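第3章　小さな日用品の置き場所

この章で学ぶこと
・細長い日用品を立てて収める容器の選び方
・仕切りの使い分け
・歯ブラシの向きと持つ位置
・置き場所の見直し方

3.1　机の上で考える

前章では、衣類や寝具のように、たたんで面で収める物を扱った。この章で扱うのは、歯ブラシ、くし、ペン、スプーンなど、片手で持てる細長い物である。かさは小さいが、洗面台や机に一本ずつ出したままにすると、拭き掃除のたびに全部を動かすことになる。

細長い物の収め方には、寝かせる方法と立てる方法がある。寝かせる場合は引き出しの奥行きが必要で、重なった下の物が取りにくい。立てる場合は底面積が小さくてすむが、容器の深さが足りないと倒れる。洗面所のように棚の幅が限られる場所では、立てる方法が使われることが多い。

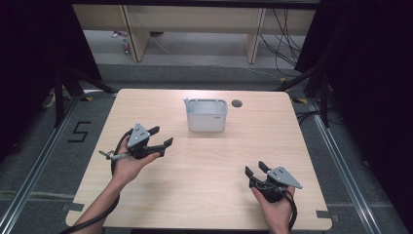 容器を選ぶときは、まず中に入れる物をすべて机に並べ、長さの順にそろえる。いちばん長い物の半分ほどの深さがあれば、たいていは安定する。次に考えるのが仕切りである。机の奥寄りに置かれた白い小さな容器は、内側が仕切りで二つの区画に分かれている。このような容器では、毎日使う物と予備、あるいは家族二人の物というように、区画ごとに役割を一つだけ決める。役割を二つ以上持たせると、数日で混ざる。容器は手前の端に置かず、両手を動かす場所をあけておく。

Rolline団地の集会室で開かれた収納講習では、講師のNana Dogbeが、参加者に家の洗面台にある物を書き出させた。一世帯で16点という家があり、そのうち毎日使う物は半分に満たなかった。残りは旅行用の小分け容器や、使いかけのまま忘れられた物であった。容器を買い足すのは、この書き出しが終わってからでよい。

3.2　歯ブラシの扱い

歯ブラシは、口に入れる部分と手で持つ部分がはっきり分かれた道具である。片づけのときにもこの区別を守る。持つのは柄で、毛の部分には触れない。首の近くをつかむと指が毛に当たりやすいため、柄の中ほどを持つ習慣をつける。

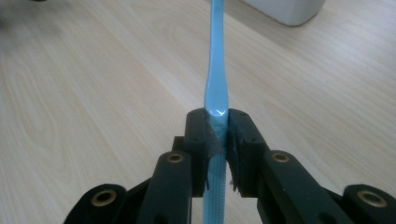 図3-2　毛の側を下に向けた水色の歯ブラシ

保管のときは毛を上にして立てる。毛を下にして容器に入れると、底にたまった水に毛先がつかり、乾きが遅くなる。使ったあとは流水でよくすすぎ、水気を切ってから戻す。一つの区画に複数の歯ブラシを入れる場合は、毛先どうしが触れない間隔をとる。間隔がとれなければ区画を分けるか、容器をもう一つ用意する。

色は持ち主を見分ける手がかりになるが、同じ色を続けて買う家では役に立たない。柄の下端に細いテープを巻くか、区画の外側に名前を貼る。Tín Tháiが担当したIglesias寮の実習では、名前を区画の外側に貼る方法をとった。歯ブラシを新しくしても札を貼り直さずにすむ。

容器の底は汚れやすい。週に一度は中身を出し、底と仕切りの角を洗って乾かす。仕切りが外せる容器なら、外して洗う。洗っているあいだ、歯ブラシは清潔なコップに毛を上にして立てておく。

3.3　見直しの時期

一度決めた置き場所も、使う人や物が変われば合わなくなる。本書では90日ごとの見直しをすすめる。見直しの日には次の順で作業する。

1　容器の中身をすべて出す。
2　使っていない物を分ける。
3　毛先の開いた歯ブラシを新しい物に替える。
4　容器を洗い、乾かす。
5　使う頻度の高い物から手前の区画に戻す。

分けた物のうち未使用の予備は、洗面台ではなく別の棚にまとめる。予備の数は一人につき一本を目安とする。安売りのときに買いためると、置き場所のほうが足りなくなる。

用語
区画　容器の内部を仕切りで分けた一つ一つの空間。
立て収納　細長い物を縦にして容器に収める方法。

課題
自宅の洗面台に出ている物をすべて書き出し、毎日使う物に印をつける。印のない物について、次の置き場所を決め、表3-1に記入する。

次の節では、引き出しの中で細長い物を寝かせて収める場合を取り上げる。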